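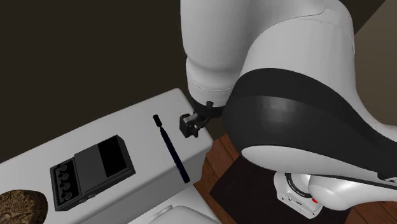 **Hedge laying** is a way of managing a country hedge by part-cutting the upright stems near the ground and bending them over, so they stay alive and shoot again from the base. Done in winter, mostly October to March, when the sap is down. Also called pleaching, or plashing in older books.

## Purpose

A hedge left alone turns into a row of thin trees. Gaps at the bottom, sheep walk through. Trimming the top only makes it worse after a while. Laying thickens the bottom again and can keep an old hedge going for decades.

Less needed once wire fencing got cheap. Still done for wildlife, for looks, and in places for stock.

## Method

Basic steps, most styles:

1. Clear out bramble, dead wood, old wire.
2. Cut the stem downwards at a steep slant, most of the way through, close to the ground.
3. Bend it over along the line of the hedge. Uphill if there's a slope.
4. Trim the stub left behind so water runs off and new shoots come from low down.
5. Stakes in, then binding along the top if the style calls for it.

The cut stem is called a *pleacher* (also pleach, liggers in some counties). It hangs on by a strip of bark and sapwood. Too thick and it wont bend, too thin and it snaps or dries out. Hawthorn and hazel are forgiving. Blackthorn less so, and it hurts.

Tools are a billhook, an axe, a mallet for the stakes, thick gloves. Chainsaws now common for big stems.

## Regional styles

Styles grew up around what the hedge had to keep in.

| Style | Stakes | Binding | Notes |
|---|---|---|---|
| Rikell | Staggered | None | Low and dense, for sheep |
| Siller | Single line | Twisted hazel | Tall, brush on one side, for cattle |
| Flimon | Few, hooked | None | Laid on top of a bank |

The Siller style is the one most often seen at matches, the binding looks neat and judges like it. Rikell is quicker. Flimon uses hooked pegs cut on the spot, and the stems lie nearly flat along the bank. In the Nair valley there's a mix of Rikell and Siller, no agreed name for it.

## Rate of work

Depends on the hedge. A skilled hand in a decent Rikell hedge might do around 17 metres a day, far less if it's overgrown or full of wire. Two people on a bad stretch is normal, one cutting and one dragging out.

The Nair estate had 800 metres laid over 2 winters, mostly hawthorn with some field maple.

## Aftercare

Keep stock off the new growth, usually with a temporary fence. Weeds kept down at the base in the first summer. Light trim after that, letting the hedge get a bit taller and wider each time. Flailing it hard to the same height every year undoes the work, and leaves knuckly tops with nothing underneath.

Gaps too wide to lay across get planted up with young whips, protected from rabbits.

## Coppicing instead

If the stems are too old or too far apart, laying is no good. The hedge is cut to near ground level and left to regrow, then laid later on when the new stems are tall enough. Looks drastic. Some Flimon hedges treated like this had not been touched for 40 years before, and most of the stools came back. Ash and elm unreliable becuase of disease.

## See also

- Coppicing
- Dead hedge
- Dry stone walling
- Billhook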